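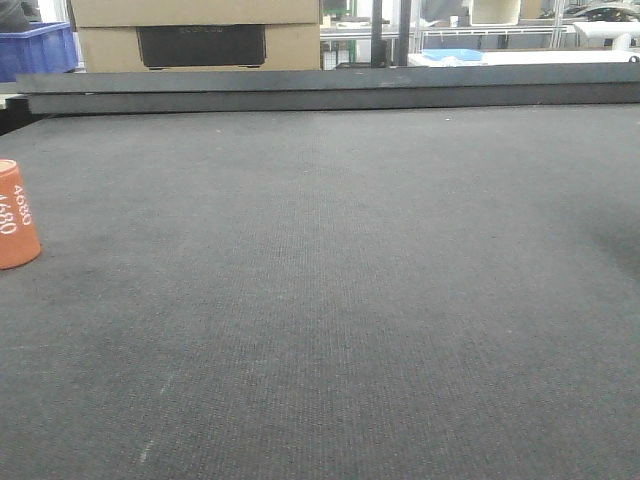 The work surface with the orange 4680 cylinder at the left-hand edge. Storage shelving behind.

14 shares | 3 comments

Is the Hellow bench kit worth the money?

Several readers have asked what we make of the Hellow, the bench-top pick-and-place kit that Bodin has been pushing hard at small workshops since July. The price is £2,889 before delivery. For that you get a small arm, a two-finger gripper, a camera on a bracket, a control box and a year of software updates. The mat is extra. We think the mat should be in the box, seeing that the quick-start guide tells you three times to use it.

The sales sheet says you can be "picking within the hour". Benvinda Loureiro, who did most of the setting up at our Furnavden workshop, needed most of an afternoon. Some of that was our fault, as we had the wrong spanner. A good deal of it was the guide, which skips from bolting down the base to running your first job and leaves out the calibration. The missing pages are on the Bodin website, under a different product name.

Once it was going, the arm itself was decent. It is quiet and it stops when you push against it, and the joints have very little play for a machine at this price. If you have used one of the older hobby arms you will feel the difference straight away.

The trouble starts with the camera. The kit is sold on the promise that it will find parts wherever you leave them, and the brochure shows a jumble of screws, caps and tubes being sorted without fuss. We gave it an easier time than that. We used a dark grey mat with a felt-like finish, and one bright orange cylinder marked 4680, which is about as kind a contrast as you could wish for. With the cylinder well inside the mat it did fine. When we put it out at the left-hand side, partly out of the camera's view, the software would sometimes find it and sometimes report a clear bench. It gave no warning either way. For a tool that may be left to run alone, I would much prefer it to stop and complain.

Pale marks on the mat matter too. A scuff will show up as a "possible object" if you turn the sensitivity up, and if you turn it down you start losing real parts. There is a masking tool to deal with this. It works, but you have to draw the mask again each time the camera is moved, and the bracket supplied does move. Ours drooped overnight. Benvinda has now fixed it with a washer.

Then there is the background. The guide asks for a "plain and uncluttered area" behind the bench. I don't know anyone with a workshop like that. We had cardboard, crates and shelves in view, as most people will, and the only sensible answer was to crop the picture hard at the back rail. Bodin could have had the software suggest that during set-up.

I put all of this to Yen-ting Lau at Nirnirby, who resell the kit and handle the support calls. To be fair to Yen-ting, the answers came back quickly and were plain. The bracket is being changed. The edge problem is known, and the advice for now is to keep parts a hand's width in from the sides. When I asked for a date for the software fix I was told "next year", and I could not get anything firmer than that. There was no offer to put the hand's-width rule in the brochure.

What about running costs? The first year of updates is included and after that you pay £19 a month. You can stop paying and keep using the arm, but the part-finding tool goes back to a basic version which handles two shapes. I had to ask twice before anyone would confirm this in writing. It ought to be printed next to the price.

So who is it for? If you have one part, a fixed tray and somebody patient who likes fiddling, the Hellow could earn its place, though in that case you hardly need the camera and there are cheaper arms. If you were hoping to tip out a mixed box and walk away, I would hold off. Ask for a demonstration with your own parts on your own bench, and put a few of them near the edge.

We have asked Nirnirby for the new bracket and will fit it when it arrives. Readers who already own a Hellow are welcome to write in, especially anyone who has got it working against a busy background. Please say which software version you have, as the menus differ.

Share this item | 3 comments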